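Call for participants: Thursday demonstration, kitchen robotics

Bivlow is looking for 12 people to take part in a two-hour demonstration of our kitchen robot at the Jeltlow building this October. You don't need a technical background. We want people who cook at home, at least a few times a week, and who will tell us plainly what they think.

The session starts at 2 in the afternoon. The first half is a demonstration at the counter, run by our own operators. In the second half each participant picks a short job from a list and talks it through with an operator while the arm attempts it. The jobs are small ones: opening a drawer, moving a bowl, clearing part of the counter. Some attempts fail, and we'd like you to see those too. 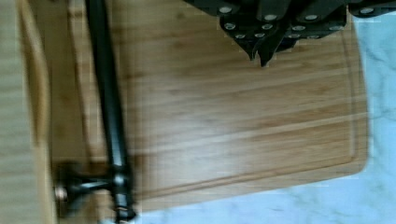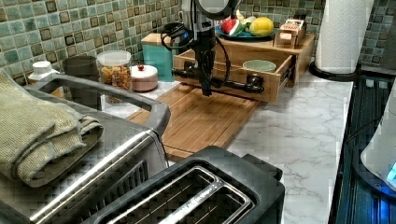
You will be asked to stay behind the floor line while the arm is moving, and to fill in a short form before you leave. The form covers three things: where you would want a machine like this in your own kitchen, where you wouldn't, and what you would expect it to do when something is out of place. Short answers are fine.

Who can apply
Anyone 19 or older who can stand or sit at a counter for the full session. The room is on the ground floor and has step-free access. Please tell us ahead of time if you need a chair with a back or an interpreter.

Who we can't take
Employees of Bivlow, Adeyemi or Gruletti, and people who share a household with them. Adeyemi and Gruletti are partners on the project and hold their own visits.

What you get
A gift card, a hot lunch at 12 for those who want it, and travel costs on local buses. Parking is limited – please use the rear lot and enter by the side door.

How to apply
Write to Evelien Verhoeven at the Jeltlow front desk with your name, a phone number and two or three lines on what you usually cook. Mark the message "Thursday demonstration". If there are more applicants than places, we will keep a waiting list and call people in the order they wrote.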